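Right, I've finally done it. I've given up my car parking space at work and I'm taking the bus in for the whole of February. Thread for anyone on the Kurkau side who's thinking about the same thing 🚌

1/ The space was costing me 446 quid a year, and that's before petrol. I'd been paying it by direct debit for so long I'd stopped seeing it.

2/ My bus is the 711 from the stop outside Rowlands (the bakers, not the chemist). It leaves at ten past seven and it's late more often than the app will admit.

3/ Get the Tredonus card and not the paper weekly!! I bought paper for the first week like an idiot and then lost it in a coat.

4/ Sit upstairs on the left if you get travel sick. Downstairs at the back is boiling, the heater's under the seat and it doesn't turn off.

5/ I've read two whole library books. TWO. I read one in all of last year — and that was on holiday.

6/ Downsides: the 17.40 home is packed as far as Sodine Road, and if you miss it the next one's a forty-minute wait in a shelter with no sides.

7/ Also you can't do a big shop on the way back. I've gone over to little bits every other day and I'm wasting a lot less salad. 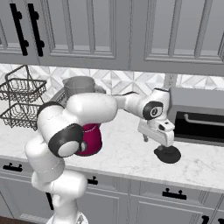 Jo from the 711
Payroll by day, bus bore by night

8/ Breakfast is the other thing that's had to change. I need to be out the door by seven, so it's overnight oats in a jam jar, made before bed and eaten standing up at the worktop.

9/ Someone asked about steps. Driving I was doing 2,525 on a work day, now it's 3,687. Not exactly a marathon but I'll take it!

10/ If anyone knows whether the card works on the Sunday service, please shout. The website says yes and the driver says no.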